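Print this page
E-mail this release

PRESS RELEASE — for immediate use

Bellness puts two-finger hand grippers through bedroom trials

Which fingers, which lenses, which controller? Results from first home trial now out

Bellness, the home automation group based in Gritthorpe, has finished its first side by side trial of hand-held grippers in an ordinary bedroom. Results out today. Short version: the softer yellow fingers did better on bedding than we thought they would, the wide lens stays, and the old controller goes.

The trial compared two sets of fingers, two lens settings and two controllers over 3,056 recorded grips. All of it done by people, by hand, in a furnished room with a bed in it. No test bench. The recordings will be used to teach a robot arm the same jobs later on, at our Pludedville workshop, starting in December if the arm is ready.

"We had a bench full of neat blocks and cups and the fingers looked brilliant on every one of them," said Vusumuzi Makhubela, who ran the trial for Bellness. "Then you give them a duvet. It folds, it slides, it hides its own corner from you. I wanted to know which of our parts could cope with that before we bolted anything to an arm."

What was tried

Fingers first. Set A is the firm finger we have used since the start. Set B is the same shape but moulded softer, so it gives a bit when it meets something thick. Both are yellow, which makes them easy to find in the recordings, and both fit the same slotted mount, so swapping them takes a couple of minutes with a small screwdriver. We lost one screw. Found it again under the bed.

Lenses. A wide view and a wider one. The wider one bends everything near the rim, walls and windows included, and there was a long argument beforehand about whether that would spoil the recordings.

Controllers. The old board from last year against the new one, which we are calling Phelan. Phelan reads the finger opening more often and is meant to keep it in step with the picture. The old board drifts after a long session and has to be restarted.

Wearing the kit is a job in itself. Cables have to be kept clear of the feet and the bedding, and a strap that works on a bench can be in the way as soon as you lean over. Two people can work in the same room, but they need to agree who goes where. We did not write that down before the first morning. We have now.

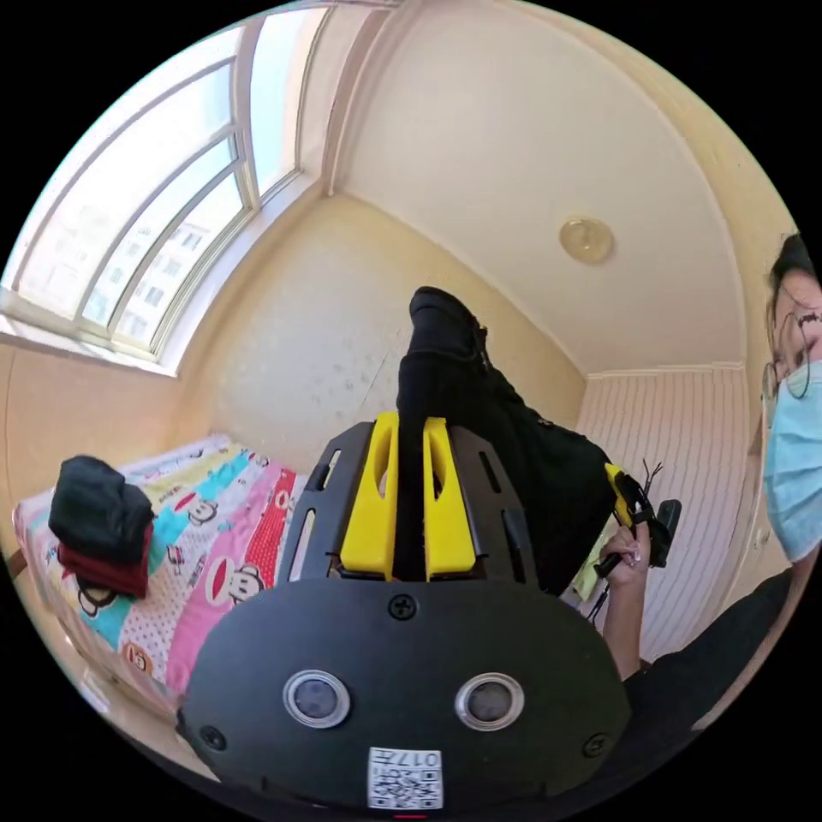
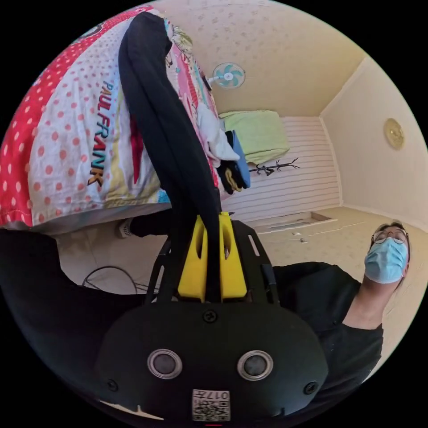
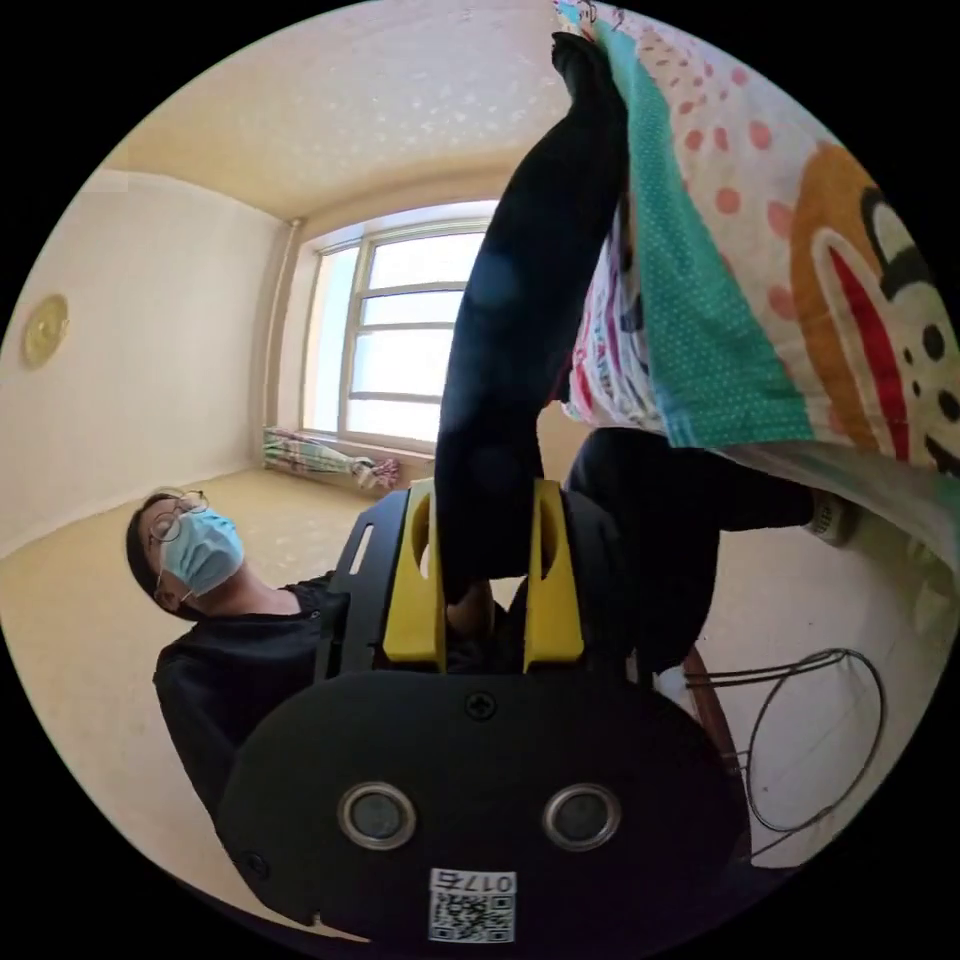

Grippers at work in the bedroom used for the Bellness trial.

What we found

Fingers. On thick bedding Set B won. It closed on a fold and kept it in more of the grips, and testers said they didn't have to squeeze as hard to feel sure of it. On thin cloth the two were much closer, and on anything stiff and narrow Set A was plainly better — Set B twists. So no single winner. For now the kit will ship to our own teams with Set B fitted and Set A in the bag.

The tips need more work on both sets. A thin hem can slip into the hollow near the end of the finger and then it's held by luck. We will try a smaller hollow next.

Lenses. The wider view is worth the bend. With the narrower one, large pieces of fabric filled the picture and there was nothing left of the room to work out where the hand was. With the wider one there was nearly always a bit of window or wall or ceiling to go by. Bright daylight is still a nuisance. The recordings made facing the window lose detail in the glass, and we have not fixed that, only turned the exposure down a notch and hoped. A proper answer is due in the next round.

Controllers. Phelan, easily. Of the 3,056 grips recorded, the ones made on the old board took most of the checking time afterwards, becuase the opening and the picture had to be lined up by hand. Anyone who has done that for an afternoon will know why the old board is being retired. Phelan does have one fault, it takes too long to start up, and testers got into the habit of switching it on and then going off to make tea.

Comfort. Not on the original list but it came up in every session. The gripper is fine for short jobs and heavy for long ones. Sessions were cut to 15 minutes on the second day and the quality of the recordings went up straight away. That is now the rule for all home trials.

"I'd have liked a cleaner answer on the fingers, I'll admit that," Makhubela said. "People ask me which one to buy and I have to say it depends what's on your bed. But the controller result is as clear as anything we have ever tested, and that was the expensive decision."

How it was scored

Each grip was marked held, slipped or missed by the person wearing the gripper, then marked again by someone else from the recording. Where the two marks differed, the second one stood. Grips where the fingers could not be seen properly were left in the recordings but taken out of the finger scores. Testers changed fingers halfway through each day so that nobody did all the bedding with one set and all the small stuff with the other. The lenses were swapped less often than planned. It's fiddly, and we ran out of morning.

We know this is one room. A different bed, a different floor, a lower ceiling, and the marks may well shift. The results should be read as a guide for choosing parts and no more than that.

What comes next

A second round is planned with up to 2,000 further grips, this time with the new tip, the lens left alone, and Phelan on every gripper. Folding and hanging will be in it. So will putting things back where they came from, which was dropped from round one for lack of time.

The score sheets from round one, with the marking notes, can be had on request. The recordings themselves are not being released, as they were made in a home and show the people working in it. Groups who want to try their own fingers on our mount can ask for the mount drawing, free of charge, and we would be glad to see how they get on with a duvet.

A short talk on the results will be given at the Gritthorpe workshop on Thursday at 2pm. Places are limited and the stairs are steep, please say when booking if you need the ground floor room insted.

Notes to editors

Bellness makes and tests hand-held grippers and controllers for work in the home. It has a workshop in Gritthorpe and a second one in Pludedville, where the arm work is done.

Phelan is the name of the controller board only. It isn't on sale.

Interviews with Vusumuzi Makhubela can be arranged through the Bellness press desk in Gritthorpe, mornings best.

ENDS

Print this page
E-mail this release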